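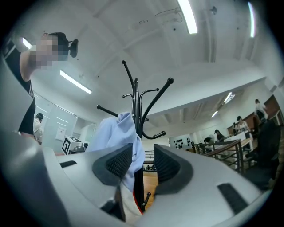

News > Media releases > Community programs

We use cookies to improve your visit. By continuing to browse this site you agree to our use of cookies. Accept | Manage settings

Altmont winter coat program to return with longer hours and a second collection point

ALTMONT – The Altmont Neighbourhood Services Centre will reopen its winter coat program in April, offering free coats, jackets and cold-weather accessories to residents of Altmont and the surrounding district. The program will run until the end of August.

Last winter the program gave out over 1,000 garments to 254 households. Demand was highest in the first weeks of the season, and on several mornings the supply of children's sizes ran out before noon. The Centre has responded by starting donations a month earlier and by opening a second collection point at the Ludska Street Library, where items may be left at the front counter during normal library hours.

"A warm coat is one of the larger costs a family faces when the weather turns, and children need a new one nearly every year," said Wiebke Vogler, Manager of Community Programs. "We heard clearly from residents that the old hours did not suit people who work during the day. The evening sessions are our answer to that."

Under the new timetable, the coat room at the Centre will be open on weekdays from 10 am to 2 pm, with two evening sessions each week until 8 pm. No appointment or referral is needed, and visitors will not be asked for proof of income. Each person may choose one coat and up to two smaller items, such as a scarf, hat or pair of gloves.

Hajdu Dry Cleaners will again clean donated woollen coats at no charge. Privel Foundation has provided a grant to buy 300 new children's coats in sizes that are seldom donated, including those for ages 10 to 14. A further 40 adult raincoats have been set aside for people sleeping rough and will be handed out by the Centre's outreach staff.

Residents who wish to donate are asked to check that zips and buttons work and that pockets are empty. Coats should be clean, with the exception of woollen items marked for dry cleaning. The program cannot accept footwear, bedding, school uniforms or used underclothing. Large donations from workplaces and clubs are welcome by arrangement with the program office.

The Centre is also seeking people to help with sorting and to greet visitors at the evening sessions. Training is provided, and helpers must be at least 16 years of age. Application forms are available at the Centre's reception desk and at the library.

Media enquiries:
Wiebke Vogler
Manager, Community Programs
Altmont Neighbourhood Services Centre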